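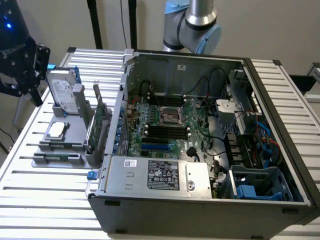
Old computers are my favourite kind of rubbish, and for this project I wanted to find out where they go when the people of Surkent have finished with them. I had expected the answer to be "the tip". For a lot of them the answer is "the cupboard under the stairs", and they can sit there for years! A desktop tower is an awkward thing to get rid of. It's heavy, it doesn't fit in the bin, and most people have never seen one like this, on its side with the cover off and the whole inside facing up at you, so they have no idea which bits are worth anything. They only know that it was expensive once and that it might still have the holiday photos on it. This report looks at what people keep, why they keep it, and what might persuade them to pass it on.

Where the idea came from

Our module asked us to look at something ordinary in our own town that ends up as waste. Other people on the course chose coffee cups, school uniforms and garden cuttings. I chose computers after helping my aunt clear out her spare room last April. We found a tower, a monitor, a printer with no lead and a shoebox full of cables, and she wouldn't let me take any of it away. She kept saying it was "a perfectly good computer". It hadn't been switched on since she moved house. I thought about that tower all the way home.

The part of Surkent I studied is the Swanepoel estate, which has 2000 homes. I picked it for practical reasons (I live there and can walk to all of it), but it turned out to be a good choice in other ways too. There are students in shared houses at the bottom end, families in the middle, and a lot of retired people in the bungalows up by the reservoir. The houses are different sizes as well, and I had a hunch that cupboard space would matter.

What I did

I put a one-page questionnaire through 500 doors, with a drop box at the library and another at the launderette so that people didn't have to pay for a stamp. The form asked whether there was any computer in the home that was no longer used, where it was kept, when it had last been switched on, and what was stopping the owner from getting rid of it. There was a blank space at the bottom for anything else people wanted to say. That blank space was the best decision I made. People filled it to the edges and carried on over the back.

I left the boxes out for six weeks. After that I visited the council recycling centre, and then Bitari, the reuse workshop behind the old bus depot. I also spoke to Jasis, the shop on the high street that buys and sells second-hand electrical goods. I wrote notes by hand during the visits and typed them up the same evening.

What people told me

The most common place for an unused computer was a wardrobe or a cupboard, followed by the loft. Garages came lower down than I expected. Several people said the garage was too damp and they didn't want the computer to be spoiled, which I found very touching for a machine they had no plans to use again.

The reasons for keeping them were wonderful to read. Some were sensible: "My tax records are on it." Some were hopeful: "My grandson said he would have a look at it." One person wrote that theirs was holding up a shelf, and one said that her late husband had chosen it and that was all there was to it. I hadn't thought about that sort of reason at all when I wrote the questionnaire, and I was glad I hadn't offered a list of tick boxes.

The biggest worry by a long way was personal information. People didn't know how to remove it, and they didn't trust anybody else to. Quite a few believed that deleting a file was enough, and others believed that nothing was enough short of a hammer.
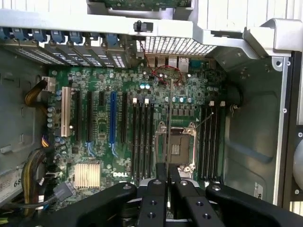
The second worry was more like embarrassment. People thought their computer was too old for anyone to want and that they would look foolish turning up with it. They had put it off for so long that it really had become old, and then they felt even more foolish. I'd call this the library book problem! The later it gets, the harder it is to walk in through the door.

Transport came next. The recycling centre is a bus ride and then a long walk from the estate, along a road with no pavement for the last stretch. If you have a car it's easy. If you haven't, you would need to carry a tower and possibly a monitor on the bus, and I can't imagine many people in the bungalows doing that.

A visit to the recycling centre

I was shown the cages where electrical goods are sorted. Kettles, toasters and hairdryers make up most of what comes in, and computers are a small part of it. Once something has gone into a cage it can't be taken out again for reuse, whatever state it's in. That rule exists for safety and for paperwork, and I do understand it, but it was hard to look at a tidy little machine sitting on top of the heap and know that it was going to be shredded.

The staff were very patient with my questions. They explained that the metals are the main thing recovered, and that plastics are more difficult, especially when different kinds are glued together. They also said that people often arrive wanting to be reassured that their item will be "used by someone". The staff have to be truthful and tell them that it will be broken up for materials. Some people turn round and take it home again.

A visit to Bitari

Bitari is a completely different sort of place and I could have stayed all day. It takes in donated computers, wipes them, tests them and passes them on to families and community groups at low cost. The front room has a counter and a kettle, and the back room is shelves from floor to ceiling.

What surprised me most was how much a desktop can be mended and changed compared with a laptop. Memory, drives, fans and cards are all separate parts, so one dead computer can keep several others going. They described it as being like an allotment, where you're always saving a bit of one thing to help along another. A tower that can't be repaired is still welcome for its parts, and hardly any of the people who answered my questionnaire knew that.
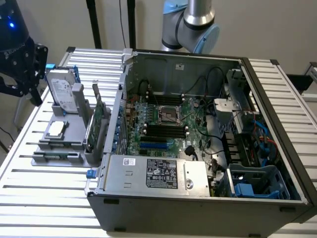 I asked what they would most like donors to do differently, and the answer was simply to come sooner. A computer that arrives soon after it's been replaced has a good chance of a second home. The same computer after ten winters in the loft is mostly going to be spares. They would also love people to keep the power lead with the machine. They have lost count of the times someone has brought in a computer without one and gone back the next week with a carrier bag full of leads, hoping that the right one was in there.

Wiping the data is done on the day if the donor wants to wait and watch. I think this is a brilliant idea and it should be on a huge sign outside. It answers the biggest worry on my questionnaire, and not one of the forms mentioned it.

Talking to Jasis

The shop sees things from the money side. They told me that they'll look at nearly anything, but that most home desktops aren't worth much by the time they come in, and the owner is often disappointed. Screens sell better than towers. Keyboards hardly sell at all unless they're unusual. They send people on to Bitari when they can't make an offer, though not everyone follows it up. I liked how openly they talked about this, and I think there's room for the shop and the workshop to share a leaflet.

What I would suggest

My first suggestion is a collection day on the estate itself, held on the green by the shops, with Bitari's van parked there and someone on hand to explain about wiping data. People wouldn't need a car, and they would see their neighbours bringing old things too, which ought to help with the embarrassment.

My second suggestion is better wording. Council leaflets say "waste electrical equipment", and the people who wrote to me don't think of their computer as waste. They think of it as a good computer that they happen not to be using. A leaflet that said "Is there a computer in your cupboard?" would reach them much more easily. I tried this line on my aunt and she laughed, then looked at the cupboard.
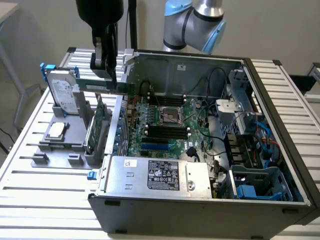
I'd also like to see schools involved. When I was in year nine we spent a whole lesson on the parts of a computer using a worksheet with arrows on it. Taking a broken one to pieces would have taught us far more, and we would have gone home and asked our parents what was in the loft.

What I would do differently

The questionnaire went out in English only, and there are families on the estate who'd have found it easier in another language. I also forgot to ask what size of home people lived in, so I can't test my hunch about cupboard space, and I'm still annoyed about that. Drop boxes suited people who already use the library or the launderette. Knocking on doors would have taken longer but brought in a wider mix.

I would have liked to follow a single computer all the way through, from the spare room to its next owner. There wasn't time for that before the hand-in date, but Bitari have said I can come back in the autumn and try. My aunt has offered hers for it, with the lead.

Report handed in August 25, 2025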